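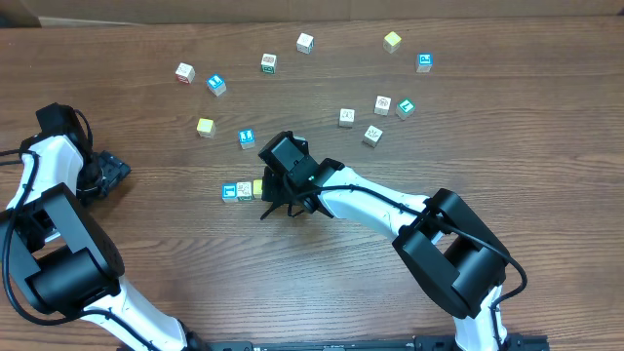 Ama Lamptey told me I should have sold the house in September, when people still had money and the road was dry. She said it on the phone, with her mouth full, and then she said it again after she swallowed, in case I'd missed it.

I hadn't missed it. I was standing in my aunt's kitchen in Umden with one boot on, looking for the other one, and I had the phone jammed between my ear and my shoulder. The heat had been off for 31 days. You could see your breath in there, and you could see it in the hall too, and in the bathroom you could see it better than anywhere.

"I'm not selling it today," I said. "I'm just getting the piano out."

"Who's buying a piano?"

"A man named Kekeli Arthur. He's coming at two."

"Is he coming with other men?"

I said I assumed so. You'd assume so, wouldn't you? A person answers an ad for an upright piano, free to whoever can haul it, and you figure they have some idea what's involved. I'd put "heavy" in the ad. I'd put it twice.

He came at ten past two, by himself, in a little green car.

Now, I want to be fair to him. He was very polite. He wiped his feet on a mat that hadn't been clean since my aunt was alive, and he took off his hat, and he said he was sorry for my loss. It had been two years, so I didn't know what to do with that. I said thank you and offered him coffee, and then I remembered the water was shut off, so I had to take the coffee back.

"That's all right," he said. "Can I see her?"

It took me a second to understand he meant the piano.

She was in the front room under a bedspread. My aunt Delia had bought her off a hotel over in Slanina that was closing down, and the story was that she paid for her with a goat and a set of tires. I never believed the goat. (The tires I believed. She always had tires.) There were rings on the lid from drinks, and one of the pedals was tied up with a shoelace, and a good 17 of the keys didn't do anything at all when you pushed them. They went down and they stayed down, and you had to pick them back up with your fingernail.

Kekeli Arthur pulled off the bedspread, folded it in four and laid it on the arm of the couch. Then he sat down on the bench in his overcoat and played something.

I'm not a music person. I couldn't tell you what it was. It had holes in it, obviously, where the dead keys were, and every time he hit one he'd flick it back up with his pinky and keep going without losing his place. He looked like he was brushing crumbs off a table. It went on for a while. I sat on the couch next to the bedspread and put my hands up my sleeves.

"She's in terrible shape," he said when he was finished.

"I did say that in the ad."

"You said heavy."

"Well, she's that too."

He laughed, and I got a look at his teeth, and I thought, I know you. I didn't say it right away because I wasn't sure. But I used to come up here summers when I was small, and there was a boy who came to the house for lessons, an older boy, maybe 14, which to me was the same as forty. Aunt Delia gave him plum cake after. I was not given plum cake unless somebody had come for lessons, so I paid attention to when he came.

"Did you use to have a red bicycle?" I said.

"It was my brother's," he said. "You threw a shoe at me once."

I did! I had forgotten that completely. He'd taken the end piece, the one with all the sugar on it, and I'd gone up the stairs and thrown a sandal down at him through the railings, and Aunt Delia had made me stand in the yard. I told him I was sorry. He said it was a good throw.

So then we had to talk about how he was going to get a piano into a little green car, and he told me, kind of looking at his hat, that he wasn't. He lived in two rooms over the Clinero pharmacy and there were six flights of stairs, if you counted the short ones. He'd seen the ad and known the address. He'd thought he would just come and see if she was still the same one.

"You could've said so on the phone," I told him.

"I thought you'd say no."

I would have, too. I'd had four calls that week from people wasting my time, and I was in no mood.

It was getting dark by then -- it gets dark so early up there, it's like somebody's mad at you -- and I still had the attic to do. He asked what I'd do with her now. I said I'd call the dump, I guessed, or leave her for whoever bought the place. He nodded. He put the bedspread back on and tugged it straight on all the corners, and he took longer over it than he needed to.

"I've got nowhere to be," he said. "What's in the attic?"

Tires, mostly. We carried them down two at a time and stacked them by the gate, and somewhere near the bottom of the pile he found my other boot. Don't ask me how it got there. He held it up and took a step back, out of range, before he tossed it over.

Ama called again while I was lacing it.

"Is it gone?" she said.

"No," I said. "He's coming back tomorrow to look at the pedals."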